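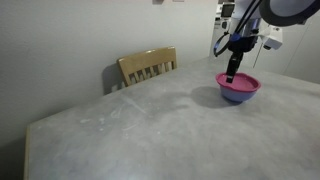 Gripper fingertip below the rim of a two-color bowl, wrist unit alongside.

Inby Rim Grasp Module
Sold by Gridbridge

The Rim Grasp Module is a software add-on for arms with a parallel-jaw gripper and a wrist-mounted camera. It picks up bowls, cups and other open containers by the rim. It does this without a 3D model of the object and without a taught position.

Most grasp planners treat a bowl as a solid lump and try to close on the outside. A deep bowl is usually wider than the gripper can open, so the plan fails or the fingers push the bowl across the table. Our method looks for the rim first. It fits an ellipse to the opening, picks a point on the wall with enough clearance, and sends one finger inside and one outside. The approach is straight down for the last part of the move.

The method was developed by Hajar Belhaj and Reijo Aaltonen at Inby. The release version was trained on 3686 recorded grasps, all done on ordinary furniture under room lighting. Shadows were left in on purpose. Early versions confused a hard shadow on a gray tabletop with the outer edge of the bowl, and the fix was more recordings with the light coming from one side.

Test results

We ran 1000 grasps on bowls that were not in the training set. The module picked up and held 941 of them. Of the 59 misses, most were shallow dishes where the finger touched the bottom before the jaws closed. Glossy interiors did slightly worse than matte ones. Color made no difference we could measure, including bowls with a different color inside and out.

A grasp counted as held if the bowl was lifted, kept up for 4 seconds and set down again without tipping. Wilma Van Wijk scored the runs from the recordings and did not know which software version she was looking at.

What you need

Parallel-jaw gripper with narrow fingers
Wrist camera with a view of the fingertips
Control PC running the Inby runtime
Smits or Rollon arm controller (others on request)

Cables at the wrist should have enough slack for a full turn of the last joint. If a cable loop hangs into the camera view, use the mask tool in setup to block out that area.

Known limits

Nested bowls are picked up as one. Clear glass is not supported. Soft silicone bowls can fold at the rim, and the module does not detect this yet. Liquids have not been tested.

Order number 1021. The September update is free for current license holders.

Shared 4 times | 3 comments

Solange Gosselin
Does it choose the nearest part of the rim or the one with the most room? Ours sits close to a wall and the arm can't reach over the far side.

Hajar Belhaj
Most room by default. You can set a keep-out zone for the wall and it will only look at what is left.

Ans Wouters
Running it with a Smits controller since spring. Good on cereal bowls, poor on saucers, same as your table says. Would like to see the silicone problem fixed.

Contact Gridbridge sales | © Gridbridge | Back to top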